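Print this page | E-mail this to a friend

How to lay carpet tiles in a small room

Posted in July by the Kikomitz house blog

I've now done the box room, the landing and the cupboard under the stairs in carpet tiles, and I'm a bit of a bore about them. They're cheap, you can carry a box up the stairs on your own, and if the cat is sick on one you lift that one and leave the rest alone. My box room took me an afternoon, with a long tea break in the middle.

I bought the Waweru ones, the plain loop pile, and did the lot for 92 pounds including the sticky stuff. Order a few more than your sums tell you. I cut two of mine back to front and was very glad of the spares.

Get the floor right first

Take everything out, door included if it swings into the room. Pull up the old carpet and all those horrible little staples — a flat screwdriver and pliers will do it — then hoover, and hoover again. Any lump you leave will show through by Christmas. My floorboards were uneven, so I put hardboard down first. If yours are flat you can skip that.

Open the boxes and leave the tiles in the room overnight so they settle. I didn't the first time and got gaps.

Find the middle

Measure each wall, mark the halfway point, and stretch a chalk line between opposite marks. Where the two lines cross is your starting place. Now lay a row of tiles out dry, no glue, from the cross to the wall. If you end up with a silly thin strip at the skirting, shift the whole lot over by half a tile and snap a new line. It's dull, but do it!

Turn the tiles over and look for the arrows. All pointing the same way gives you something close to ordinary carpet. Turn every other one a quarter and you get a chequered look, and it hides wonky joins very nicely (ask me how I know).

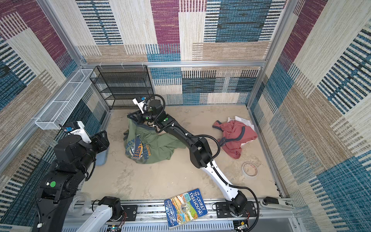

Do you have to glue every tile down?

In a small room you can get away with sticking the first row and the ones round the edges, and letting the others hold each other in place. I used Skastilach tackifier on mine, rolled on thin and left until it went clear.

Cutting the edges

Lay a loose tile exactly on top of the last full one. Put another on top of that, pushed up against the wall, and draw along its edge onto the tile underneath. The bit you've marked off is your edge piece. Cut from the back with a sharp knife and a metal ruler, in a few light goes, and change the blade far more often than you think you need to.

For the door frame I made a paper pattern first. Round the radiator pipes, cut a slit in from the nearest edge and a small cross where the pipe goes.

Last of all, put a metal strip across the doorway. Mine's a Grusmont one, screwed down, and it's still tight. Then walk up and down every join in your socks, pressing hard with your heels.

Contact | Copyright Kikomitz | Back to top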